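Notebook, gripper comparison in simulation
18 April 2023
Written by me, checked by Urho Miettinen (his remarks are marked UM)

Continuing from the previous entry, where the three gripper models were loaded but only one was closing correctly. Since this morning all three close, and I could start the real comparison. I write down also the boring parts, because in November we lost two days on a setting which somebody knew but did not write.

What is compared

Gripper A is the Padside two-finger, parallel, with the flat pads. Gripper B is the Morley, also parallel, but with a wider base and the fingers further apart at rest. Gripper C is our own model, which we call Benadlow in the files. It is the Morley base with shorter fingers and softer pad contact. The arm is the same for all, and the controller is the same for all, except for one gain that I describe later.

The task is to approach a bowl on the kitchen counter, take it by the rim, lift it a hand's width and put it back. I chose the bowl because the rim is a thin and curved thing, and the old test with the cube was too kind to everybody. With the cube each gripper scored nearly the same and we learned nothing from it.

The kitchen is the Bangash set, layout 24. I stay with this one layout until the numbers are stable. UM: agreed, but please do one other layout before we tell anyone a result.

Set-up notes

Physics step was left as it was. Friction on the pads is the value from the Padside file, used for all three grippers. This is not completely fair to the Morley, which has in its own file a higher value. I did a short check with the higher value and the order of the grippers did not change, so I go on with the common one. It should be said clearly in the report.

The random seed starts at 617 and goes up by one with each run. The start position of the bowl is changed by the seed, also its rotation. Rotation should mean nothing for a round bowl, but the collision mesh is made from flat pieces, so a pad can meet a flat piece or an edge between two pieces. I had one run in which the bowl jumped from between the fingers very quickly, like a wet soap, and I believe it was such an edge. Urho believes it was the closing force. We did not settle this.

Time limit for one run is 2000 steps. If the bowl is not back on the counter by then, the run is a failure, also when the arm is holding it nicely in the air. I know this is hard on the slow gripper. I tried a longer limit first and then the arm only wanders, and the results file becomes big with nothing in it.

Wrist view

I have spent more time on the camera than I planned. The wrist camera is fixed to the last link, and for each gripper I need to see the fingers and also enough counter in front of them. In the Padside file the camera came too close and the fingers were hiding most of the target. I moved it back along the link in small steps until I was content. The same offset is now used for all three.

The approach marker is switched on in the wrist view. It is only a drawn thing, it has no collision and no weight. It starts between the fingers and shows the approach direction, so it is easy to judge if the gripper is going to the rim or past it.
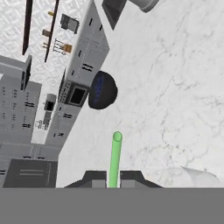 Wrist camera during approach. Green rod = approach marker, bowl still ahead of the fingers.

The view is strongly tilted because the wrist is turned for a sideways grasp. I thought of correcting this in software, so that the counter is always level for the person watching. Urho said to leave it, and he is right, since the policy receives the same picture and we should look at what it looks at. After an hour the neck gets used to it.

Two practical points about this view.

First, the bowl is very dark outside and the cabinets behind are grey, so the outline on that side is weaker than against the marble. When the bowl starts near the edge of the counter, the detector sometimes puts its box too large on the cabinet side. The depth image does not have this problem. I will make the comparison with depth on, and keep a smaller set with colour only for later.

Second, the light finger pads on the dark base are very helpful. In the older model pads and base were the same colour and I could never tell if the gripper was half closed or fully closed. If we build more models, please keep the pads lighter. It costs nothing.

Runs so far

I completed 57 runs with each gripper before I stopped to look. The number is not round because the machine was needed for another job, and I preferred to cut all three at the same seed.

Padside: clean approach, good first contact, then often slips at the lift. The pads are flat and hard, and on a curved rim they touch in a small place only. When the bowl is taken exactly in the middle of the pad it holds well. When it is taken near the tip, the bowl turns slowly while it is going up and at the end it falls.

Morley: the lift is the best of the three. The trouble is before the lift. The wide base needs space, and if the bowl stands close to the cabinets, the outer side of the base touches the cabinet face before the fingers reach the rim. The controller then pushes against the cabinet until the time is finished. This looks terrible but it is a planning fault and I do not want to blame the gripper for it alone.

Benadlow: in the middle for both. The shorter fingers make the approach more nervous, as there is less room for error in height. Several times it touched the counter first. But the softer contact is really a good thing, and I saw no jumping bowls with it.

I do not write success numbers here yet. The script that decides about success was counting a bowl placed upside down as a correct return. I found it by chance when I watched one of the replays to the end. The rule is now changed to check also the direction of the rim, and all the runs must be scored again. The runs themselves are saved, so it is only the scoring. UM: please score the old cube runs again as well, the same function was used there.

The gain

With the common controller gain the Benadlow fingers were shaking when closed on the rim. Not much, but one could see it in the force plot as a fine saw. I lowered the position gain for this gripper until the saw was gone. So the controller is not one hundred per cent the same for all, and somebody reading the report will ask. I also tried the lower gain on the Padside. It closed more slowly and slipped the same. On the Morley I have not tried it yet.

Urho proposes to tune the gain for each gripper separately and to declare it openly. I prefer one gain for all, even if nobody is at his best. We talked about this over lunch and after lunch. For now both variants will be run, and the tables will be kept in separate folders so that they do not get mixed.

Small troubles, for memory

The marker disappears when the viewer is restarted in the middle of a run. Start it again from the menu, the setting is not saved.

If the gripper is changed without reloading the kitchen, the old finger limits stay in memory. The Benadlow then believes it can open as wide as the Morley. I lost most of the early morning on this. Always reload.

The log writes gripper width in metres and the plot script expects millimetres. I corrected the plot script and not the log, because other people read the log.

To do

Score all runs again with the corrected rule, cube runs included.
Lower gain on the Morley, same seeds.
Ask for the finer collision mesh of the bowl, and repeat the run with the jump. If it jumps again, Urho wins.
Add a clearance check for the base, so that the arm chooses another side of the rim when the cabinets are near.
One more layout after this, preferably with the bowl far from any wall.
Tell the others about the lighter pads.

UM: read and checked. The clearance check should come before the gain, otherwise the Morley runs will be done twice.

I answered him that I will change the order. Clearance first, then gain.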